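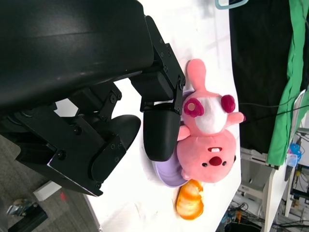

4.3 Clearing the play table

The steps below apply to the Pirkura play table with a white top. Allow the surface to be cleared fully before any cleaning product is used.

1. Remove soft toys first. Lift each one by the body. Do not pull on tails, arms or stitched features.

2. Check bead eyes and sewn patches for loose thread. Put any toy that needs repair in the mending bag and not in the storage box.

3. Remove play food, such as bread rolls and cakes. Wipe ridged pieces with a damp cloth, working along the grooves.

4. Collect the plates and stack them by size, rim upwards. Do not stack more than the height of the box divider.

5. Wipe the table top with a damp cloth. For grey smudges, use Lodine surface cleaner diluted 2:100 with water. Leave for two minutes, then rinse.

6. Dry the top and the edges with a clean cloth.

CAUTION: Do not use scouring pads or neat cleaner. Both will dull the white finish.

CAUTION: Keep diluted cleaner away from plush toys. If a toy is splashed, rinse the area with cold water and air-dry.

Note: Soft toys must be fully dry before the lid of the storage box is closed.

Note: Replacement plates and box dividers are listed in section 7, Spare parts.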